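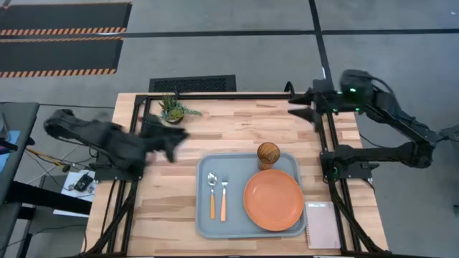 Workplace > Kitchens and catering > Automation

Tray-setting arms: what happens to the shift?
Our canteen gets two arms in December to lay up trays. We do 1000 a day with 9 people. Did anyone's job change?

Su-chen Lu
Ours did. No layoffs at Candico, but four of us moved from laying up to checking and refilling. Less wrist pain, more standing around waiting. Ask now who clears a stop and whether it counts as skilled work. We got that in writing only after months of asking. 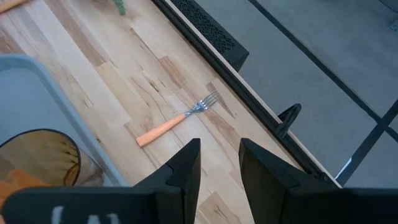
Fork next to the tray, gripper over it.

Shares: 4

Plornport
depends on your manager

Amrani
Get the new rota before they start. Ours cut the early shift and two people had to swap childcare.

3 comments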